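April - notebook, Likudstead bench, late

Back on the Jendia auction logs. Reminder to self what this is: guild market data from the game, one server, crafting mats only. Question is still whether the big sellers behave like traders or like raiders who happen to own stuff. My hunch is raiders. They dump in bursts, right after reset, and they undercut way harder than they need to.

Loaded 124 seller accounts this time. Threw out 33 for too few listings. Should of done that before the first plot, wasted most of the morning looking at noise.

What I see so far:
- bursts are real. Not an artifact of the server clock, checked against the patch notes times
- undercutting goes in chains. One drops, the next drops, then everybody stops at once and the price sits there
- whoever stops first tends to buy the whole shelf an hour later. That one got me out of my chair

The last one is the thing I keep seeing everywhere now. Same shape as in the old Piątek logs, different game, different players, smaller economy. Somebody lets the panic run and then eats it. I want it to be a personality. Might only be bankroll - if you have the gold you can wait, if you don't you sell. Need a way to split those two.

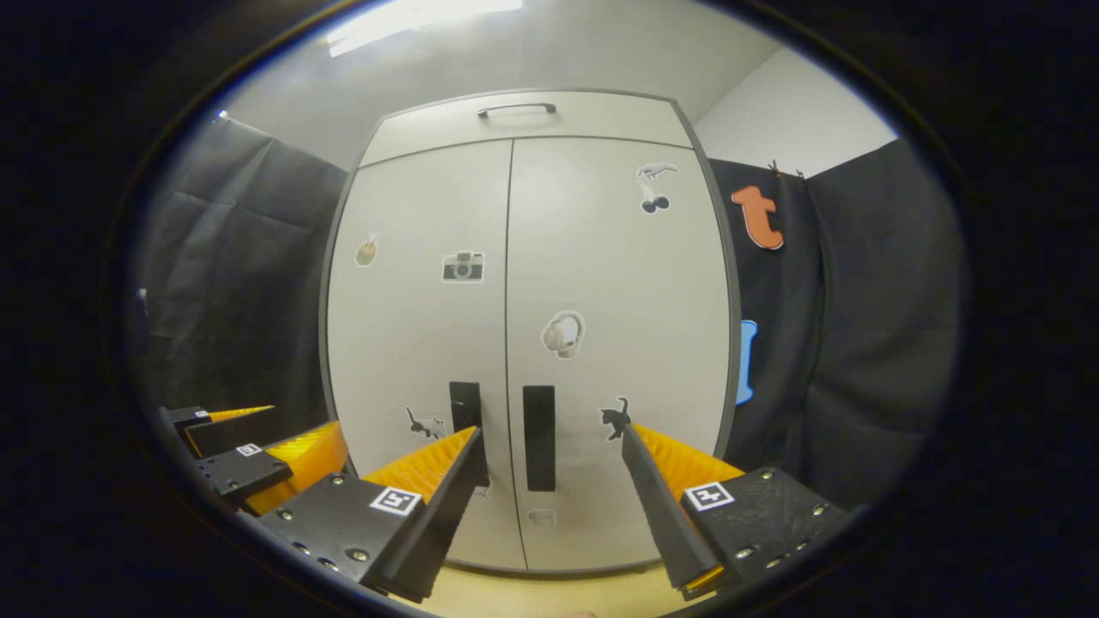
Idea: match on wealth. Take pairs of sellers with near the same gold at the start of the week, see if the patient one is still patient after a bad loss. If patience vanishes when the gold does, it was never personality and I can stop writing smug notes about it. Cellatard export has balances, but only for accounts that opted in. Biased sample, obviously, people who opt in like spreadsheets. Use it anyway, flag it.

Ran the pairing quick and dirty. Got 30 pairs. In 2 of them the numbers are garbage (negative gold??), left in for now, fix tomorow. Not looking at the result until the matching rule is written down properly. I know what I do when I peek, I start liking rules that agree with me.

To do:
- write the rule, then lock it
- negative gold - bank transfer counted twice? check the export
- rerun Piątek with the same cutoff, old one was looser
- whoever has the reset timetable for the spring season please put it in the shared folder, mine ends in the middle

Stopping at 11:30 pm, eyes gone.

Last updated: April
Jendia market notes - Likudstead - contact via the notebook page - Back to top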